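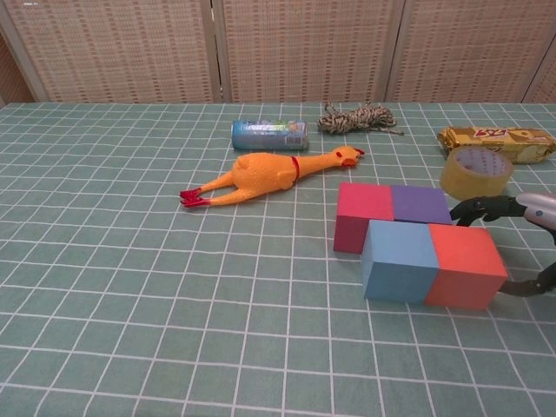
Grid tablecloth for a sorting table – yes or no?

ekokkinos
Hi all! So I finally put the folding table back up in the den and threw the sage green cloth with the white grid over it, with the woven screen behind so I don't have to look at the rest of the mess. The plan is to empty the junk drawer and the toy bin onto it and decide what lives where. Right now it's the rubber chicken, some twine, toy blocks, a gold snack wrapper and so on. My sister thinks the grid makes everything look MORE cluttered. I love it. Thoughts?

ambros_k
Love it too. I use the lines, one square per thing when it's small stuff. Plain cloth and I just end up with a heap again.

Hofstetter_L
I'm with the sister, sorry! A busy cloth and a patterned screen together would make my eyes hurt. I sort on a plain white sheet and I can spot a lost screw from across the room. Try it once with the cloth off.

ekokkinos
The table underneath is scratched to pieces, so the cloth stays haha. And that green is so pale I hardly notice the lines after a while.

mirjam.st
Can we talk about the twine? Mine used to look just like that, a loose coil with the tail wandering off, and every time I opened the drawer it had eaten something. I wind it around a piece of cardboard now and cut a little slit to hold the end. Takes 5 minutes and it's stayed put since March.

ambros_k
Or a jar with a hole in the lid. Cardboard gets squashed in my drawers.

mirjam.st
Jars take up too much room! We've had this argument before, Ambros.

Hofstetter_L
Where is the chicken going? Ours has been in the toy bin, the car and the bathroom, and the kids always want it wherever it isn't.

ekokkinos
Chicken gets a hook by the back door, final decision. It's too long for the bin anyway with those legs.

elfriede_b
Coming in from the other side here – I think the sorting table is the problem. I had one up for two months and it turned into a second junk drawer with legs. Now I do one drawer at a time on the kitchen counter, and it has to be clear before supper.

ekokkinos
Elfriede, ouch, but fair. Ok, it comes down when the toy bin is done. The blocks go back in tonight and I'll do the twine Mirjam's way. Does anybody use dividers in the drawer itself, or is that a waste of money?

ambros_k
Cut down cereal boxes. Free, and you can toss them when they get grubby.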